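Zarkel Clear Adhesive Hooks, Long-Term Load Review
Reviewed by Duygu Dönmez, 2023-03-07

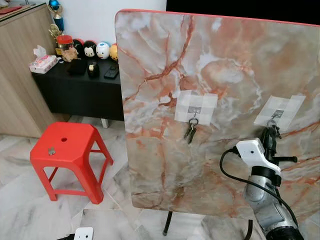 Two adhesive hooks on a marble-pattern surface, keys on the left one.

Adhesive hooks are sold by rated load, and the rating is the least useful number on the package. It describes a static weight hung straight down on clean glass. A household hook gets pulled outward, bumped and loaded unevenly. I tested the Zarkel clear hook against the Clulero hook, which costs slightly less and uses a thicker foam pad.

Setup

Both hooks went on three surfaces: glazed tile, satin latex paint over drywall, and melamine shelving. Each surface was wiped with rubbing alcohol and left to dry. Hooks were pressed for 30 seconds and left unloaded overnight, per the Zarkel instructions. Clulero asks for one hour. I gave both the longer wait to keep the comparison even.

Static load

The test weight was a canvas bag of steel washers, started light and increased once a day. On tile, neither hook failed before the bag reached its seam limit. On melamine, the Zarkel held for all 44 days of the test. The Clulero let go on day 29, with the foam splitting through the middle and half of it staying on the shelf. On paint the order reversed. The Zarkel pad crept downward and lifted at the top edge on day 27. The Clulero stayed put, probably thanks to the softer foam following the roller texture.

Repeated use

I hung and removed a light key ring 100 times per hook on each surface. No pad moved. The Zarkel hook has a shallow lip, and a ring with a small inside diameter has to be angled to clear it. The Clulero lip is deeper and easier to hit without looking.

Removal

Zarkel uses a film pad with no pull tab. Warm it with a hair dryer on low and work dental floss behind it. On tile and melamine the residue came off with alcohol. On paint it took a thumbnail-size chip down to the primer. Clulero has a stretch tab, which worked on two surfaces and snapped on the third.

Humidity

Not tested in a controlled way. One Zarkel hook has been in my bathroom since January with a washcloth on it and shows slight clouding at the pad edge.

Verdict

Buy the Zarkel for tile, melamine and other smooth, sealed surfaces. For painted walls the Clulero is the better choice of the two, though I would use a screw for a coat. Spare Zarkel pads are sold separately and fit the older, square-backed version as well.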